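Flovness Retires the Big Box

July 7, 2021 - Flovness, the mail-order tea company that once sent a single sampler tin in a carton fit for a toaster, will switch to smaller packaging for all 11 of its blends. The move follows 436 customer letters, two of them polite.

"We read every one," said founder Ya-wen Chien. "Several arrived in our own boxes, with plenty of room left over."
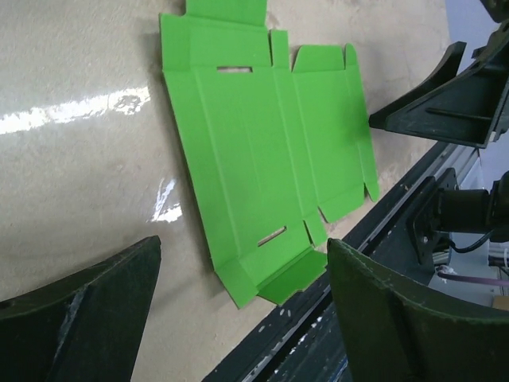
The change starts with orders of Endale, the company's smoky breakfast blend, and reaches the rest of the range by January. Prices stay the same. Shipping drops by 10 percent, a figure the finance department would like described as generous.

Customers with old cartons may keep them. Most cats have already been consulted.

Press contact: Shih-chieh Mak, Flovness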